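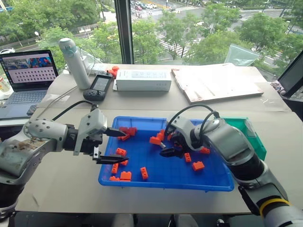
Open day at Merodberg – what I saw and what I'd steal
Speaker notes, lunchtime session

Slide 1 – hello

Okay, wait for people to sit down with their sandwiches. Say thanks for giving up lunch.

I went to the Merodberg open day in December and I came back talking too much, so this is me getting it all out in one go. Quick show of hands: who's been to one of these before? If it's more than half the room, skip slide 2.

Slide 2 – what the day is

Merodberg opens its lab once a year. They had 588 people signed up (they told us that at the welcome, and you could feel it in the coffee line). You get a sticker and a time slot, and you go around in small groups. My group was the 3 p.m. one, which I'd recommend, by then the demo people have warmed up and stopped reading from the card.

There were also outside firms showing stuff. Ditness had a booth with conveyor parts, Toprak was doing floor-cleaning carts. I liked the Toprak people a lot but I'm leaving carts out today, ask me after.

Slide 3 – the toy brick table

This is the one I want to spend time on. Two arms, one table, a blue bin with orange and red toy bricks in it. The job is picking bricks out. That's the whole job! I stood there through two groups and had to be told to move along.

Things to say here:

We all hear "toy bricks" and think it's a kids' demo. Then you try to write down, step by step, how you'd pick up one curved brick that's leaning on another brick. Where do you put your fingers? Across the curve, or on the flat end? Do you nudge the neighbor out of the way first, or hope? I tried it on the train home with a pen and a napkin and gave up.

Pause. Let them think about their own fingers. (Got a laugh in the practice run when I did the pinching thing with my hand, so do the pinching thing.)

Slide 4 – close up

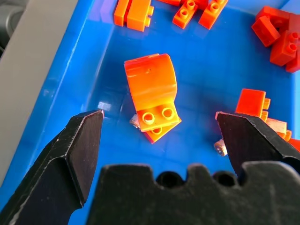 What I want people to think about is the gap. Two fingers, some open space between them, and bricks lying every which way. Some are on their sides so the studs point sideways, which matters a ton. Grab a brick by a smooth face and you've got a nice flat hold. Grab it by the studs and you're balancing on little bumps.

Also the glare. The floor of that bin is shiny and it throws the light right back. I asked about it and the answer was pretty relaxed – they'd like to see it work in normal bad lighting, because that's what customers have. I wrote that down and underlined it. Think about our packing area at four in the afternoon with the sun coming in.

Then there are a couple of bits in there that are see-through. Ask the room: how would you find a clear piece on a shiny floor? I had my own guess, tilt your head and look for the highlight. A camera up by the fingers gets to do a version of that, it moves when the gripper moves.

Slide 5 – the software corner

Keep this short, I'm not the right person. The planning tool they talked about is called Totico. What I took away is that they practice a lot. The number they gave was 900 grasps for one batch of tests, then they change one thing and go again. Somebody in my group groaned out loud at that.

If anyone asks what the success rate was: I don't know. They didn't give one in our slot and I didn't push. Don't make one up, self.

Slide 6 – what this has to do with us

We have 32 part bins on the small-items line. Most are neat rows, fine, boring, leave them alone. But 3 of them are jumble bins and those are the ones everybody complains about. I'm not saying buy arms. I'd like us to go look at those bins and ask the brick questions. Which way up do things land? Can you get fingers in next to the wall? Is the bin itself shiny?

I tried this for ten minutes with the gasket bin and found out I always go for the piece in the middle, never the ones piled up in the corner. Want other people to try it too. I'll bring the bin, it's under the table.

Slide 7 – if you go next year

Book the afternoon slot. Wear real shoes, it's a lot of standing. The Ditness booth gives out the good pens. Ask the demo people what annoys them, you get much better answers than "how does it work".

Questions, then hand the gasket bin around. Gloves are in the side pocket of my bag.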